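Open Day at Cleleo: Is It Really a Finished Building?

The leaflet said "a working building, finally finished," and I have learned to read the word "finally" with care. I have been to a lot of open days for converted industrial space over the years, and they tend to run the same way. You get a tote bag, a coffee, and a walk through the two best rooms, and the parking is brought up when you already have your coat on.

Cleleo is the old bottling works behind the rail yard. Steltik bought it, Bartoš did the construction, and on a gray Sunday in September the doors were open from ten until four. The sign at the gate promised 100 free parking spaces. I parked on the street two blocks away, as did everyone I walked in with. A good part of the lot had been given over to a tent, and the tent had a bounce house behind it. Fair enough for one day, but I would like to see that lot on a Tuesday morning with tenants in the building.

Tours left from the front hall in groups. Ours was too big for the corridors, and anyone at the back heard perhaps half of what was said. The guide was pleasant and had plainly memorized the numbers. The largest hall is 494 square meters. The building has 109 windows, all replaced. There will be room for over 200 people to work here when it is full. I asked how full it is now and was told that interest had been strong.

The front hall is the part you have seen in the paper. It is handsome, I'll give them that. The old loading doors are now glass, and the floor has been ground down and sealed so that you can see the stones in it. There is also a reception desk that must have cost more than my car. Stand by it for ten minutes, though, and you notice the draft. The glass doors open straight onto the yard with no second set behind them. I can't imagine sitting at that desk in January, and I doubt the people who designed it have to.

From there we were taken up the east stairs, past a wall of framed photographs of bottles, to the rentable rooms. Each one is named after something that went through the works in the old days. Ours was Diver, after a brand of lemon soda, if the plaque is to be believed. It was in use when we went in, and a lot of us stood around the sides looking up, which was the right place to look. Most of what is good and bad about these rooms is over your head. 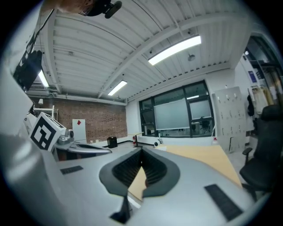

Diver, east side. White ribbed ceiling, fluorescent lights, and the red brick.

The ceiling first. It is corrugated and painted white, with a pale beam crossing it at an angle from where I stood. The guide called it "honest." I would call it cheap and well painted, and I don't say that as an insult. A ribbed white ceiling throws light around nicely, and leaving it bare gives you height you would lose to tiles. What it doesn't do is soak up noise. With a group our size in there I had trouble following a conversation at arm's length. I asked whether any sound treatment was planned and was told that tenants are free to bring their own. I wrote that down word for word.

Then the lights. They are fluorescent. I had assumed that a conversion this proud of itself would have gone with something newer, and the brochure does talk a good deal about "warm, human lighting." There may be warm, human lighting in the front hall. Up here you get the kind of fixture I remember from school. They do the job, and the wooden tabletop I had my hand on for most of the talk was perfectly well lit, but I would not put the word warm in print. If you rent one of these rooms, budget for a few desk lamps.

A row of dark ventilation slots runs along under the edge of the ceiling, above the back wall. I held up a page of the leaflet below them for a while and couldn't decide if it was moving. The air felt all right, a bit close by the end. One woman in our group asked how often it was changed over in an hour. The guide promised to find out and email her. I would be interested in the answer too, as these upstairs rooms are priced by the head, and a room priced by the head tends to get filled.

Somebody else asked about the small dark camera on the ceiling. Apparently the building policy on those is being rewritten, and a copy will go out with the lease. I would ask for it before the lease. The same goes for fire safety: there is a round gray fitting up there near the brightest of the lights, and I couldn't tell from the floor if it was a sprinkler or a detector. The difference matters to an insurer. Get it in writing.

Now the brick, which is the thing everyone touched on the way past. A red brick wall takes up the left side of the room and it is a pleasure to look at. I had my doubts about its age, having been shown plenty of "original" brick that arrived on a truck. The guide swore that the wall belongs to the works and that Bartoš only cleaned it. I have no way to check, and the leaflet is vague on the point. What I can say is that a brick wall is a poor place to hang anything, and the deposit terms forbid drilling. Whoever uses the room has leaned a white board against it instead, with a little red diamond near the top. That told me more about daily life at Cleleo than the tour did. If you need wall space, ask which walls you are allowed to touch, and how many of them there are once the brick is taken away.

We skipped the basement. It was on the printed route, but the door was locked and the guide moved us along. Storage units down there are offered as an extra, and on an old bottling works I would want to smell a basement before I paid for any part of it.

The kitchen on the upper landing was the nicest surprise of the visit. It has a proper sink, deep enough for a stockpot, and two dishwashers. It also has one refrigerator, of the size you would buy for a family of four. See the figure above for how many people are expected to share the building. There may be other kitchens. I asked twice and got two different answers.

The prices, then, which were on a sheet by the exit. They are per person per month, with heating included and electricity left out, and the rate is held for a year. After that it is "reviewed." Compared with the newer blocks across the river it is a little cheaper, and for brick and high ceilings plenty of people will pay it. I might do so myself, for one of the smaller rooms at the back, if the answers on air and noise come through and are put in the contract.

I left at half past two. The coffee was good. The tote bag has a hole in one seam, and my car had a ticket on it.

Questions or corrections: use the contact form | © All text and pictures, the author | Back to top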